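Chapter 4
Small Appliances on the Counter

What this chapter covers
Choosing a place for a small appliance
The toaster and how it heats
Protecting the hands
Cleaning and storage
Record keeping for the kitchen

Key terms: heating element, crumb tray, clearance, carriage, dry insulation, appliance record

Amanuel Tufa moved into a two-room apartment in December with one box of kitchen goods. The stove had not been connected. For the first weeks he cooked with a kettle, a toaster and a small electric pot, all of them on the same length of counter beside the sink. By the end of the month he had tripped the breaker several times and scorched a dish towel. None of the appliances was faulty. The towel had been left over the toaster, and the toaster and the kettle were running at the same time on one circuit.

Most households have more small appliances than they have good places to put them. In Chapter 3 we looked at the large equipment of the kitchen, which is installed once and seldom moved. Small appliances are different. They are carried, plugged in, unplugged, pushed back against the wall and pulled forward again. The person using them decides each time where they will stand, and that decision affects how well they work and how safe they are.

4.1 The Counter as a Work Surface

A counter has to serve for preparing food, for serving it, and for holding equipment. Before an appliance is given a permanent place, ask how often it will be used. A toaster that is used every morning can stay out. A waffle iron that is used twice a year belongs in a cupboard.

Once you know that an appliance will stay out, look at what is next to it, behind it and above it. Manufacturers call the open space around an appliance its clearance, and the instruction booklet will say how much is needed. Wall cabinets, paper towels, bread wrappers and window coverings all count when you check clearance. Fabric needs special attention because it moves. A curtain that hangs clear of the counter in the evening may be pushed forward by an open window the next morning.

Look also at the cord. It should reach the outlet without crossing the sink or the stove, and it should not hang over the front edge of the counter where a child can pull it. Do not run a heating appliance from a light-duty extension cord.

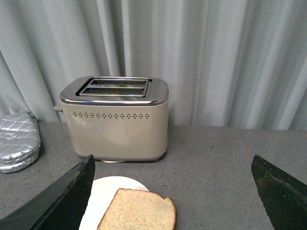 Figure 4.1 A two-slice toaster near the back of a counter, with a curtain behind it and a quilted oven mitt to the left. What would you check before using the toaster here?

4.2 How a Toaster Works

A toaster browns bread by radiant heat. Inside each slot are thin wires, called heating elements, that glow when current passes through them. The bread rests on a carriage, which is lowered by a lever on the outside of the body. When the carriage reaches the bottom it catches and the current is switched on. A timer or a sensor releases the catch, a spring lifts the carriage, and the current is switched off.

The power an appliance uses is measured in watts. To find the load on a circuit, add the wattages of everything running on it at one time. Suppose a kettle is rated at 1,515 watts and a toaster at 1,000 watts. Together they draw 2,515 watts, too much for an ordinary 15-amp household circuit at 120 volts, which has a limit of 1,800 watts. The kettle can be run first and the toaster after it.

Bread that is too thick may press against the guards and keep the carriage from rising. If this happens, unplug the toaster, let it cool, and ease the bread out with your fingers or with wooden tongs. Never put a knife or fork into a slot.

4.3 Mitts and Pot Holders

Oven mitts are usually made in layers, with a padding between two pieces of fabric. Stitching holds the padding in place so that it does not slide to one end. Some mitts have a silvery outer fabric that reflects part of the heat. The padding works because it traps air. Water carries heat much faster than air does, so a damp mitt can let a burn through in seconds.

Keep mitts within reach of the oven, but do not leave them against a toaster or on a burner. Wash them when they are greasy and dry them fully before they go back into use. Replace a mitt when the padding has gone flat at the thumb or the palm.

4.4 Starting an Appliance Record

In the exercises for this chapter you will set up an appliance record, which is a single page kept in a kitchen drawer. Write down the name of each appliance, its wattage, where it is kept, and when it was last cleaned. The wattage is normally printed on a plate on the bottom or back. Unplug the appliance before you turn it over, and expect crumbs.

Before You Read On
1. List the small appliances in your own kitchen. Mark those that are used every day.
2. Find two appliances that share a circuit. Add their wattages.
3. Jana Kröger keeps her toaster in a cupboard and puts it away right after breakfast. What should she do first?
4. Read the cleaning instructions for one appliance and copy the part that deals with the crumb tray or filter. Bring it to class for the work in Section 4.5.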